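On Thread, Needles and the Short Incision

It is the practice of this blog to set down, at intervals, observations on stitching in all its forms. Previous entries have dealt with canvas, with bookbinding, and at some length with the repair of the Ekirdale banners. The present entry concerns the closing of a wound, a subject on which several readers have requested a fuller treatment than was given last June.

The author is not a surgeon and offers no medical advice. The author has, however, spent 25 years in the teaching of hand stitching at Roltitz, and has been permitted during the past winter to attend the open evenings held at the Symonenko teaching rooms, where suturing is taught and discussed. What follows is drawn from notes made on those evenings and from the reading list supplied there.

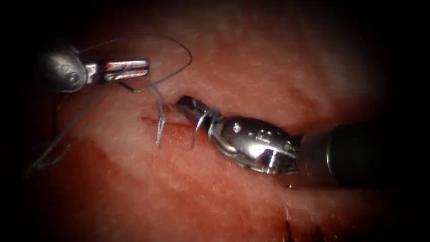 DRUDUMTON, 18th May

The first matter to be considered is the management of the thread. Persons who sew cloth will be familiar with the difficulty. A length that is too short runs out before the knot can be made, and a length that is too long will catch on everything within reach. In cloth this is an annoyance. In a confined space it governs the whole procedure, for the slack must go somewhere, and the place it goes is generally over the top of the tools. The open loop rising above the silver jaws on the left and coming down across the housing behind them will be recognized by anyone who has attempted a knot with pliers.

The instructors recommend that the thread be cut shorter than instinct suggests. They further recommend that the loose end be kept in view at all times. The author tested both recommendations at home, using waxed linen and two pairs of fine pliers, and can report that the first ten knots were very poor. The next ten were merely slow. It is proposed to continue the exercise through the summer, and a table of results will be posted if it proves to be of interest.

A second matter is the length of the incision itself. A short cut would appear to be the easier task, there being less of it to close. The view taken in the teaching rooms is more cautious. Each stitch in a short line represents a larger share of the work, and an error in placing the first cannot be spread across those that follow. The same holds for a buttonhole, as students at Roltitz are told every autumn and do not believe until about the third week.

There followed a discussion of spacing, which the author found difficult to follow in places. It was agreed that the distance between stitches and the distance from the edge should be considered together. It was not agreed what either distance should be.

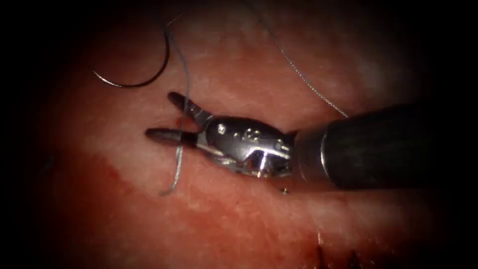

Needles have been a concern of this blog since its first year, and the author must confess to a partiality in the matter. The household collection stands at 455, the greater number being straight sharps and betweens, with a drawer of sailmaker's needles inherited along with the house. Curved needles are represented poorly. Upholsterers use them, as do bookbinders, and in both trades the beginner is inclined to push the point forward in a straight line, with predictable damage to the material. The arc must be allowed to travel along its own path, and the hand must turn to permit this. A needle such as the one at the upper left, dark silver and near enough to a half-circle, asks for a considerable turn of the wrist. The author's upholstery needles are shallower and more forgiving.

The grip was also addressed. A curved needle held too close to the point leaves little length to pass through the tissue. Held too close to the thread end, it may bend or roll in the jaws. The advice given was to take it somewhat behind the middle of the curve and to check the angle before each bite. This corresponds closely to the practice of the binding room, although there the fingers do the holding and any slip is felt immediately.

Readers wishing to pursue the subject may consult the reading list, a copy of which will be sent upon request. The next entry will return to cloth, and specifically to the hem of the second Ekirdale banner, the lining of which has given further trouble.

4 comments

threadbare_in_roltitz
Thank you for this. I teach the buttonhole class these days and can confirm that it is still the third week. Would you please send the reading list?

Anonymous
My upholstery needles are all curved and I have bent most of them pushing straight. I will try turning the wrist.

oldcanvas
455 needles! And I was told that mine was an unreasonable number. What became of the sailmaker's palm you wrote about before?

Author
The list has been sent. The palm remains in use, although the leather has been replaced at the thumb.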